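Memo - household chores work, progress to November
To: program office, Plavodden
From: Aušra Žukauskas, Carketwood site

Short one this time, full numbers go in the annex when I get the last logs cleaned up.

1. Where we are
Laundry loading and unloading is now the main task. Dishes parked until spring, as agreed on the call. Shelf restocking (the shop-floor half of the Mabula plan) has a written task list and nothing else yet. Target for the whole grant is 4,000 usable demonstrations. Laundry has 153 that passed review. Behind, yes. Most of the lost time was syncing the two grippers, and that's fixed as far as we can tell.

2. Can a machine do it yet
Partly. The policy trained on the first batch will pull one item out of a drum if the item is near the opening. Stiff cloth goes better than thin stuff. Two items tangled together and it pulls both, or drops both. Anything flat against the back of the drum it mostly misses. Doors are still bad - it opens ours, fails on the one at the second site, and we don't fully know why. I would not tell anyone this is close to a home product.
Sorting by color we haven't tried. Please take it out of the public summary, someone put it in.

3. Spending
On track except cables and finger pads, wich wear faster than planned. Would like to move 200 from travel to spares. Form attached seperately.

4. Laundry task, front loader
Both hands get a gripper, marker cube on each. Operators are told to work at normal speed, no slowing down for the recording. Light-colored cloth against steel is what tracking has most trouble with, so we keep using it.

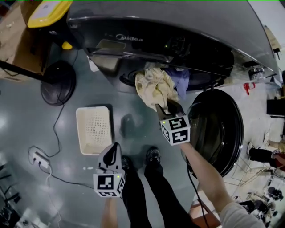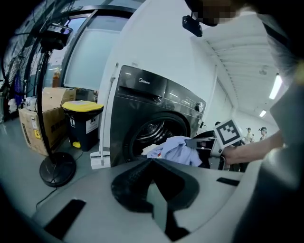
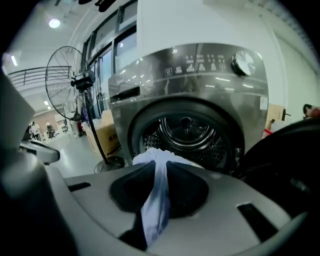

5. Next
- finish review of the laundry backlog
- retrain, then test on the second site's machine again, door closed at start
- start restocking, small boxes only
- 2 more operators to train, hours already in the budget

Need from you: yes or no on the spares money, and a date for the site visit. Mornings are better for us, the floor gets busy after lunch.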